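Notes from the Back Bench: the arm, month seven

Members who have walked past the back bench since January will know that there is an arm on it, and that the arm is not finished. The board has asked for an update in the newsletter, partly because people keep asking and partly, I suspect, because the arm takes up the best bench in the shop. So here is the update.

The arm is called Kong. It was named when we thought it would be strong. As of this week it can lift a full can of soup if the soup is close to the base and nobody opens the side door. At full reach it can lift a bag of rubber washers, which is fine, because rubber washers are what we have.

For those who joined after the spring open house, the aim is modest. The shop owns a very large amount of mixed small hardware, most of it donated in coffee cans. Kong is supposed to pick the stuff up off a table one piece at a time and put it in a box. Sorting was in the original plan. Sorting has been moved to a later plan.

The original plan was also to buy a kit. We looked at two, and both cost more than the shop's bandsaw, so the arm was built out of servos from the parts wall, a length of aluminum channel, and everything the 3D printers could turn out between other people's jobs. If you came in this spring and found both printers busy with black lumps, I apologize. Those were gripper brackets. There were a lot of versions. The early ones had square corners and split right through the screw holes, so the current ones have big rounded lobes around the holes and look like something off a cartoon wrench. They have not split. One did soften a bit after it was left in a parked car in July, and it has been retired to the drawer with its ancestors.

The fingers are the part I'm fondest of. They are printed too, wedge-shaped, with flat tips, and they lean in toward each other. The first set had curved tips, copied from a salad server in the kitchen, and they were wonderful at picking up salad servers. Flat tips are duller to look at but they will hold a washer by the edge about as well as I can with cold hands. If anybody wants to try a different shape, the file is on the shop computer in the folder called Virar, along with the base drawings and a spreadsheet of servo horn sizes that I would be grateful if you did not sort by column.

Virar, while I'm at it, is the name of the control program. It started as a few lines to make one joint go left and right, and it has reached 2526 lines, a good number of which make one joint go left and right. It runs on the old laptop with the missing F key. Please don't install updates on that laptop. Please don't close the lid either, even if it looks lonely.

The big job this summer was the wrist. In June Kong could find the table and could find the washers but came down on them at a slant, like a person trying to pick up a dime in mittens. We blamed the software for two weeks. Then I put a square against the forearm and found the channel had been drilled crooked, by me, on a day I remember as going well. A new piece was cut and drilled on the mill, which I should have used in the first place, and the slant went away. The software has received an apology.

After that came the cable. A moving wrist needs slack in its wiring, and too much slack catches on the elbow. We tried spiral wrap, then zip ties, then a bit of curtain spring from the free shelf. The curtain spring won. It squeaks on the way up. There has been a suggestion that we oil it, but I've come to rely on the squeak, as it gives me time to move my coffee.

Then there was the matter of the box. For months Kong dropped its washers into a cardboard tray, which it also pushed around, stepped on, and once carried halfway to the drill press. Cardboard turns out to be a poor thing to aim at when it keeps getting shorter. We have moved to plastic. The one in use is turquoise, open on top, and rigid enough to survive being nudged. It has the further advantage that I can find it from across the room, a thing I could never say of the tray. 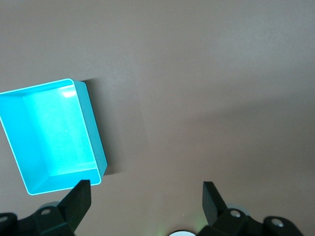

Where the box sits is now the main argument. One camp wants it screwed down in a fixed spot so that Virar can be told, once, where it is. The other camp wants Kong to look for it wherever it happens to be. I belong to the first camp on weekdays and drift toward the second when I've had a good session. Looking for it means a small camera at the wrist, and it means dealing with the lights, because the fluorescent tube over the bench throws a shadow beside anything with walls, and Virar has a history with shadows. In May it spent most of an evening trying to pick one up. It was very gentle about it.

Current scores, then. In our last full trial we put out 70 washers, one after another, and Kong got 60 of them into the box. I was delighted and told my family at dinner, who asked what happened to the other ten. They are under the bench, and you're welcome to them. A run like that takes nearly the whole evening, so anyone hoping to have the coffee cans sorted by Christmas should specify which Christmas.

Next on the list is a proper stop button. At present you stop Kong by pulling the plug, and it then sits down with a thump. A big red button has been ordered. Until it arrives, the rule is the same as it has been: one person at the laptop, one person by the plug, and no leaning over the table to help. It does not want help. It has the reach of a toddler and the timing of a garage door.

After the button I'd like to replace the shoulder servo, which has started to hum. If you have a spare high-torque servo at home with metal gears, bring it in and it will be put to work. If you have a spare servo with plastic gears, we have those.

A few housekeeping points. The black filament on the lower shelf belongs to the arm project and has tape on it saying so. The tape was there before the filament went missing, and it is there now. The 2.5 mm hex key lives on the magnet by the bench light. The folding chairs do not live on the back bench, however flat it looks.

Work sessions are Thursday evenings after the laser people finish. You don't need to know any programming. You do need to be able to sit next to a plug and pay attention, and so far this has been the harder position to fill.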